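Zasach Kitchen Words: a small dataset of what people call things
README, kept by Maritza Cáceres and Yakubu Akande

Welcome, and thank you for opening the read-me before the data, as we always hope people will. Zasach is a collection of the words that people use at home for ordinary kitchen things. It began when the two of us spent most of a long train ride disagreeing over what to call the spoon you serve rice with, and it has grown a good deal since then, though we still haven't settled the spoon.

What you get

There are 1,000 entries in the main table. Each entry is one word or phrase, given by one person, for one kind of object, together with a note in their own words on when they would say it and to whom. We kept the notes exactly as they were written, spelling and all, and some of them wander off into stories about grandmothers and burnt porridge. Please don't tidy them up! They are the part we are fondest of, and they often explain a word far better than our own glosses do.

The files are:

words.csv, the main table, one entry to a line
notes.txt, the longer remarks, matched to the table by entry number
places.csv, the area each person grew up in, given very broadly
changes.txt, what we altered and when

The columns in words.csv are entry, word, object_kind, language, note_short and heard_from. The last one says who the person first heard the word from, if they remember, and it is quite often blank. A blank there means they didn't say, so please don't read anything more into it.

How the words were gathered

We wrote to friends, and they wrote to theirs, and later on the people at Stanciu kindly put our form in their newsletter (warm thanks to them). The form asked for 25 objects and had plenty of room underneath for anything we had forgotten. Plenty of people wrote in to say we had forgotten the colander, and they were quite right, so it went in with the April version.

Utensils bring out the widest spread of words by a long way.
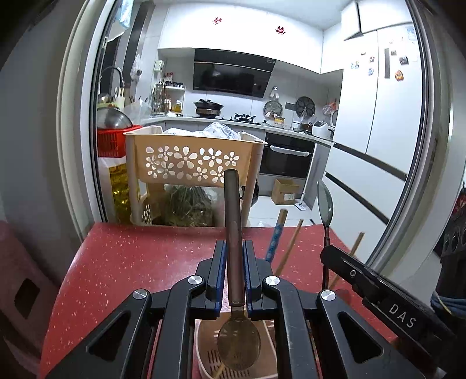
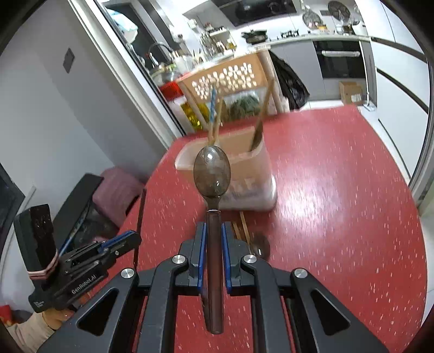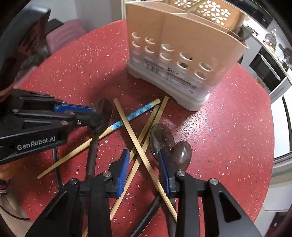
Spoons in the first two, and a utensil caddy on the red speckled table in the third.

Can I use the words in a class or a printed booklet?
You are welcome to, as long as you name Zasach somewhere the reader will find it and leave the spellings as they stand. For a booklet you mean to sell, write to Maritza first and she will go through the few entries whose givers asked to be consulted.

Things to be careful with

The collection leans heavily towards people who like words, as you might expect from a form about words. It is thin on younger speakers and thinner still on anyone who doesn't cook. Please don't use it to say how common a word is anywhere. We would be happy for you to say that a word exists and that somebody used it, and to quote their note.

Object kinds were assigned by Yakubu, and the line between a ladle and a deep serving spoon was drawn by him on a rainy afternoon. Maritza would have drawn it elsewhere. Where we disagreed badly, object_kind holds both answers with a slash between them.

Versions

Version 2 is the current one. It adds the colander entries, mends the accents that went missing from the Spanish words, and takes out 100 lines that had been entered twice. Entry numbers have stayed the same, so you will find gaps.

If your family has a word we haven't got, the form is still open, and Skaltitz looks after the inbox while we are both away.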